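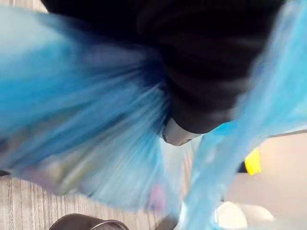
A gripper with thin blue plastic film gathered at its tip.

The Skangate Code is a voluntary set of rules for mobile robots that handle waste bags, bin liners and other thin plastic film in furnished rooms. It covers offices, waiting rooms, hotel lounges and similar places where people sit and walk about. It does not apply to street collection, sorting plants or waste from hospitals and laboratories. The code takes its name from Skangate, where the first meetings were held, and is published by the Wirnham Institute for Service Machines. The current edition was issued on 1/14/25.

Background

Robots that clean floors have been sold for many years, but machines with arms and hands came into ordinary rooms later, and the early rules for them were written with boxes, cups and other firm objects in mind. Film was left out. It weighs very little, changes shape whenever it is moved, and can cover a sensor or a joint without the robot registering any load.

The first draft was written by Eckhard Baumgart, an engineer at the cleaning contractor Sorska, as an internal working rule. It was two pages long and dealt mainly with bags caught in wrist joints. Sorska passed it to the Wirnham Institute, which set up a working group under Lilibeth Ocampo. The group spent a year on the text and received 339 written comments, a large share of them on the question of how fast an arm may move while holding a bag.

Structure

The code has 9 sections. The first three give the scope, the terms used and the duties of the operator. Sections 4 to 7 contain the handling rules, and the last two deal with records and training. Wherever the word 'shall' is used the rule is binding on anyone who claims to follow the code. 'Should' marks advice.

Terms

'Film' means any plastic sheet or bag that can be crushed in one hand and does not hold its own shape. 'Neck' means the part of a bag that is drawn together for lifting or tying. 'Loose film' is any part of the bag which is neither held by the robot nor resting on a surface. 'Cover' means cloth or other soft material fitted over the arm, wrist or gripper. A cover counts as part of the robot for the purpose of all clearances.

Gripping and lifting

A bag shall be held by the neck where it has one. The film should be gathered before the lift begins, and the grip shall be closed before the arm rises. Lifting a filled bag by a single layer of film is not allowed, as the film may stretch or split.

Loose film shall be kept clear of wrist joints, ventilation openings and any gap that closes when the arm moves. Covers shall be fastened so that they cannot be drawn into the grip together with the bag. The working group considered a ban on covers altogether but dropped it after several operators pointed out that covers protect both the machine and the furniture.

Where film hangs in front of a wrist camera, the robot shall not rely on that camera alone to judge distance. It may carry on with the help of another camera, such as one mounted at the head, or it shall stop. Thin film is a particular difficulty here. Shapes and colours show through it, and a vision system may treat the object behind the bag as if nothing stood in between. Motion blur makes this worse, and the code advises short pauses during a lift so that a sharper view can be had.
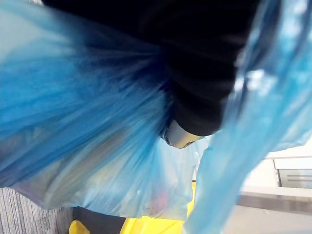
Speed and clearance

While holding film the arm shall not exceed half of its normal working speed when a person is in the room. A bag being carried shall be kept at least 127 millimetres from the floor, measured from its lowest point, unless it is being set down. Bags with a hanging length of more than 900 millimetres shall be held with two hands or placed in a carrier.

The clearance from the floor has been criticised. A bag sags as it is carried, and its lowest point is hard to measure with the cameras most robots have. The institute's guidance note accepts an estimate, provided that the operator can show how it was made.

Preparing the room

The operator is responsible for the state of the room before work starts. A clear route shall be left between the robot and each bin, wide enough for the robot to turn with its arms partly raised. Bowls, trays and other small items on the floor should be moved if they lie on the route. Bins with a pedal should be listed separately from open baskets, as the two call for different movements. Open baskets should have the liner folded over the rim, which gives the gripper an edge to work from and keeps the liner from slipping down inside.

Seating may stay where it is. Light furniture such as side tables should be noted in the room plan, together with anything usually left on top.

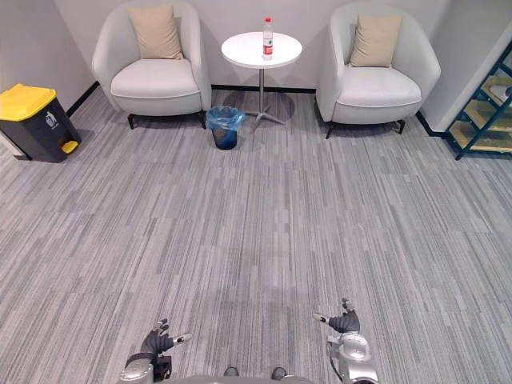
A room plan is valid until the furniture is moved, and it shall be checked at the start of each working period. The check can be made by a person or by the robot itself, using its head camera from a fixed starting point. If the plan and the room do not agree, the robot may work only on those bins whose route is unchanged.

Records and training

Each operator shall keep a log of stops caused by film. The entry gives the type of bag, the stage of the task and the action taken by staff. Torn bags are logged in the same way. Staff who free a trapped bag shall first put the robot into its held state, and shall cut the film if it does not come away with a light pull - pulling hard on film wound round a joint tends to tighten it.

Training takes half a day and is repeated every second year. It includes practice with filled and empty bags, since an empty bag is more likely to drift towards the arm.

Use and reception

Sorska applies the code at all its sites. The building manager Ogilvie adopted it the following May and asks its contractors to do the same. Ogilvie has added a house rule of its own, under which tied bags are set down in one agreed place in each room and taken away by staff.

Critics have said that the code says too little about very thin liners, which tear at loads well below those used in the tests. Baumgart has argued for a separate class for such liners, with its own grip rules. Ocampo's group has placed the matter on its list for the next edition, along with the treatment of drawstring bags and compostable film.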